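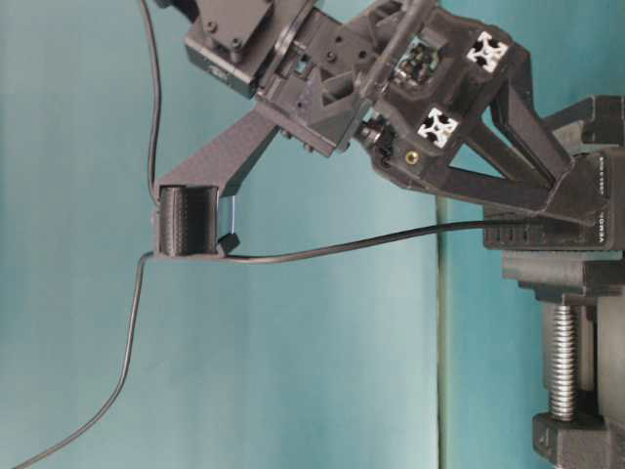
Rasa Bite reckons I've been putting my brass inserts in backwards all winter, and that no amount of glue is going to save a bracket once the insert has decided to spin. Fair enough, and she is usually right about these things, but I've now got a whole shelf's worth of printed brackets to make and I'd like a second opinion before I melt anything else.

Posted by Aigars Kļaviņa on the Bralleo Community Help Board, Making and Mending, 4/12/26

We use cookies to remember your login and keep the board running. Accept / Manage

So, the background, and I'm sorry if it rambles. I'm building a run of shelving along the long wall of my garage out of aluminum extrusion, the kind with the cross-shaped profile when you look at it end-on. Instead of buying the corner pieces I've been printing my own brackets in a matte dark grey filament I got from Stistau. I love the colour. It hides the layer lines beautifully and it doesn't show every greasy thumbprint the way the glossy black did. The brackets are open triangles with thin struts, a bit like a little railway bridge, with a flat plate on one side that sits against the wall rail. Each plate gets a threaded brass insert so that I can take the shelves down again when we move, which my wife assures me will happen someday.

I need 21 brackets altogether. I've made nine so far. Of those nine, four have inserts that went in crooked, two have inserts that spin when I tighten the bolt, and one cracked right along a layer beside the hole. The remaining pair are gorgeous and I've been carrying one of them around in my jacket pocket like a proud parent.

My method, such as it is: I print the hole straight in, sized to the number on the insert packet. I set the insert on top, lean on it with an old soldering iron I picked up at Avotiņš, and push until the brass is level with the plastic. Plastic usually oozes up around the rim, so I scrape that off with a knife while it's still soft. Then I run the bolt in to make sure the thread's clear.

What I'd like to know is this. Should the hole be bigger or smaller than what it says on the packet? Is there a trick to getting the things in straight? And does it matter which face of the plate I put them in, which is Rasa's whole argument and one we've been having since October? While I'm at it, are the triangular struts strong enough for paint tins, or should I be filling them in? I'd rather keep them open if I can. They look so smart, and they print a good deal quicker.

Thank you all in advance. This board talked me through a leaking tap last fall and I've never forgotten it.

2 people found this helpful. Answers are sorted by votes.

Rasa Bite

Well, since my name's been dragged into it, I'd better come and defend myself!

Aigars, the face matters a great deal, and I'll try to explain it better than I did over the fence. Think about which way the bolt pulls. When you tighten it, the head of the bolt squeezes whatever is under it, and the thread drags the insert toward the head. If your insert went in from the same side as the bolt, all that stands between it and daylight is the grip of the little knurls in the plastic. If it went in from the far side, the bolt is pulling it deeper into the plate, and it has the whole thickness of the plastic to lean on. You'll have to leave a smaller clearance hole running out the other side for the bolt to pass through, and that's a two-minute change to your drawing.

It won't cure the spinning completely, I'll grant you. Spinning is mostly a matter of how much plastic the knurls have bitten into. Yours are too hot and too quick, I think (I've watched you do it, you go at it like you're putting out a cigar). When the plastic right around the brass goes properly runny it flows up and out over the rim, and that's the very stuff you wanted to keep down in the grooves. Then you scrape it off with the knife and it's gone for good.

Try this on a scrap piece. Turn the iron down to a bit above the temperature you printed at. Rest the tip in the insert and let it sit there with hardly any weight on it. It'll start to sink by itself. Let it go down most of the way, stop while there's still a sliver of brass standing proud, take the iron away, and press the whole thing flat with something cold and heavy. I use the back of a steel ruler, but a small piece of aluminum offcut works a treat, and goodness knows you've got plenty of that. Hold it there for 30 seconds and don't peek. It comes out flush, and as straight as the ruler is.

For the crooked ones, warm the insert up again with the bolt threaded partway in, and use the bolt as a little steering handle. Wear a glove. I've saved most of mine that way, though I wouldn't trust one that's been moved twice.

And please stop gluing them. It gets in the threads and then you come and borrow my tap set.

grant_in_the_basement

Go up on the walls, that's your crack sorted. Default is usually two or three perimeters and there's nothing around the hole but infill. I do five. Had the same crack, went to five, never had it again.

Can't help with the paint tins. Mine hold jars.

Moira T.

I'd agree with nearly everything Rasa has written, and I've copied out the part about the cold ruler for the wall over my own bench. I'll just add a few words about the hole and the struts, as those seem to have slipped by.

On hole size, I wouldn't trust the packet or the drawing entirely. Printed holes nearly always come out a touch tighter than you drew them, and how much tighter depends on your filament, your machine and, I sometimes suspect, the weather. Print a little test strip with a row of holes in it, each a hair wider than the last, and put an insert in every one. It'll cost you a few inserts and an hour, and then you've got the answer for that spool and you can write it on the side with a marker. You want the one where the insert will stand up in the mouth of the hole without falling in, and where hardly any plastic comes up when it sinks. If your hole can be ever so slightly deeper than the insert is long, so much the better. Whatever does get pushed down needs somewhere to go, and otherwise it goes up the thread.

For straightness, there are proper insert tips you can buy for a soldering iron, and they really do help — the ordinary pointed sort wedges itself at an angle and drags the brass along with it. I bought mine from Ollell (catalogue number 804, if they haven't changed it) and I've had them through three irons. If you have a drill press you can also clamp the iron to it, unplugged press, naturally, and just bring it down on the handle. My brother-in-law thought I'd lost my mind when he saw it, and now he's built one too.

Now, the triangles. Leave them open! A triangle is about the best shape you could have picked and filling it in adds a lot of plastic for very little good. What I would look at is the direction you print them in. Lay the bracket on its side so that the whole triangle is flat on the bed. That way the strands run along the struts. If you've been printing it standing up, every strut is a stack of layers waiting to come apart, and a full paint tin will find the weakest one for you. I'd also put a nice generous curve in each corner where the struts meet the plate. Mine always gave way in that spot until I did.

As for whether it'll hold, I'm afraid I can't promise you a number for paint tins, not knowing your filament or how thick your struts are. Clamp one to the edge of the bench, hang a bucket off it, and add water until you've got twice what you mean to put on the shelf. Leave it overnight. Put a towel down. Plastic creeps, you see, and a bracket that seems perfectly happy at supper can be drooping by breakfast, and a warm garage in July makes that worse.

One last small thing, about your extrusion. Where it's been sawn, knock the sharp edge off the ends with a file before you slide a printed part over them. A fresh cut will shave plastic off the inside of the bracket like a cheese slicer and you'll wonder why the fit's gone sloppy.

Comments

Aigars Kļaviņa: Thank you, thank you. I did the test strip after supper. The packet size was too tight for this filament by quite a margin, so there's my ooze. The first insert with the ruler went in dead flush and I made everybody in the house come and look at it. Bucket is hanging as I type.

penny.w: Would it be worth sanding the plate flat as well? I went all the way to 2000 grit on one of mine and it looked lovely but took the whole afternoon.

Moira T.: Only if you enjoy it, Penny! Nothing on the back of a shelf bracket needs to be that smooth. I'd give it a quick rub on something coarse so it sits without rocking, and spend the afternoon elsewhere.

grant_in_the_basement: what perimeters did you end up using

Aigars Kļaviņa: Five. Haven't cracked one yet, but I've only done two. Rasa, you can have your tap set back on Tuesday.

Get the best of the Bralleo board in your inbox once a week. Enter your email to subscribe.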